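4.2 Equipment budget and purchase planning

Hardware first, then everything that hangs off it.
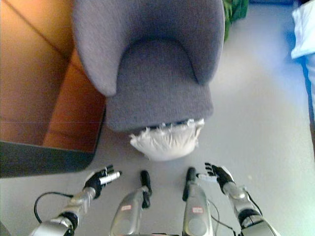 Figure 3. Head-camera view during the bag task at the Linora site: both hands in front of a white plastic bag at the foot of a grey armchair.

Costs in this section are given per robot and per site, in that order. The robot itself was a fixed line from the start and is left out of Table 2. What moved was the hands, the spares and the hours.

Hands. Two options priced, Ratham and Dierckx. Both are articulated, both come as a left and right pair. Dierckx quoted lower up front but sells finger parts only as a full hand, so one bad joint means a new unit. Ratham lists single fingers. Home tasks like the one in Figure 3 put the fingers close to furniture and floor at the same time, and we planned for wear on that basis. Ratham chosen. The pair plus mounting came to 1,476 euros over the Dierckx quote, and we accepted it.

Spares. One full hand per site, 2 sets of single fingers, cables. Cables were under-budgeted in the first draft. The arms need slack to reach low objects and a loop of slack is a thing that catches. Second draft set 875 euros per site for cables and joint covers together, reviewed in June and kept.

Furniture and props. Easy to forget. The Linora site was already furnished, so nothing was bought there beyond bags and small items. The Roro site started bare and needed seating, a sofa, plants. Bought second-hand where possible. We recomend that other groups price this before signing for a room, our own first plan had no line for it at all.

Operator time. Budgeted at around 90 hours per site, which covers setup, resets between trials and the logging of failed trials. Resets are short for a bag on the floor, longer for anything with fabric. Training hours are not in this figure.

Not costed: insurance, shipping back to the supplier, floor repair. Insurance was carried by the host lab and we could not seperate out a share. Groups without a host should get a quote early.

Prices were frozen on 12th October and are before tax. Later supplier changes are listed in Appendix B, and Table 2 has not been updated to match.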